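Budbridge Manipulation Challenge

The Budbridge Manipulation Challenge is an annual student competition in robotic handling of household objects. It is open to teams from secondary schools and technical colleges and is held each May at the Clerkis Training Center. Teams collect demonstrations of everyday tasks by hand and use them to train a control program, which is then run on a two-armed robot supplied by the organizers.

History

The contest grew out of an elective course at Liepiņa Technical College, where students compared ways of teaching a robot to open containers. The first public edition drew teams from the college and its partner schools. Later editions added a written report and a separate award for the quality of recorded data. The most recent edition was entered by 29 teams.

Format

The competition has 2 stages. In the collection stage, each team may submit up to 600 demonstrations of a single assigned task. Recordings are made at a table with hand-held grippers, one for each hand, and are stored in the Wavier format used by the organizers. In the trial stage, the trained program is run on the contest robot without help from the team, and judges score each attempt for completion, time and care of the object.

Tasks are drawn from a published list that includes folding cloth, sorting cutlery and handling small bottles. The bottle task is regarded as one of the harder assignments, as clear plastic is difficult for many vision systems to locate and a light container tips easily when touched from one side. 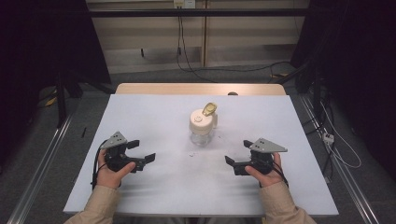
Shared data

Demonstrations accepted by the judges are added to a common library after the trials. The library holds more than 3,000 recordings and may be used by member schools for classwork. Teams keep the right to publish their own reports, and a selection is printed each year in the course bulletin of Liepiņa Technical College.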